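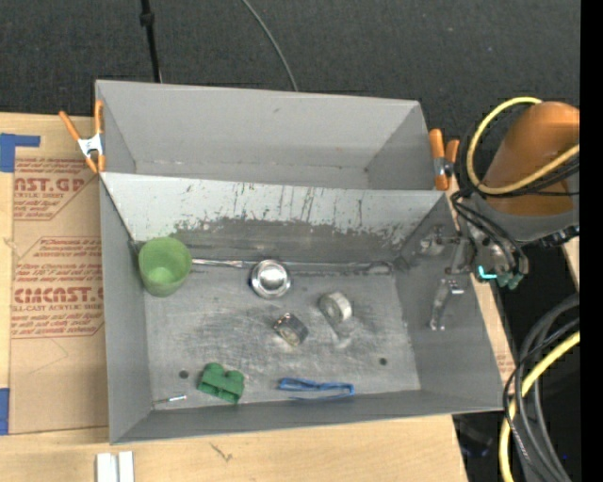

The gray bin on the table, with the green cup and the roll of tape.

2019-08-30

I slept badly and started late, so I did only the small things today. I wanted to go through the metal bins since July. The one in front is so scratched on the inside that the gray finish is almost gone in one band along the back wall. I like it more than a new one. Theerawat Sitthichai sold me the pair for 800 when he moved to Rirnby, and I still think it was too much, but I did not argue with him then.

In the bin I have now the light green cup, the small shiny bowl, the tape, the dark green block with the two bumps, and the blue plastic thing with the open loop. I don't remember anymore what the blue one belongs to. Maybe it came with the Hisport bag. I asked my sister on the phone and she said throw it away, but she says this about everything.

The second bin is empty and I will leave it so until I know what must go in it. The cup should return to the kitchen. The tape can stay, I use it often.

For the short metal cylinder I must ask at Kokkonen, they close at 18. I wrote it on my hand and then washed my hands.

In the evening I made soup and read eight pages. The knee is better. Tomorrow I call Theerawat and ask if he has also the lids.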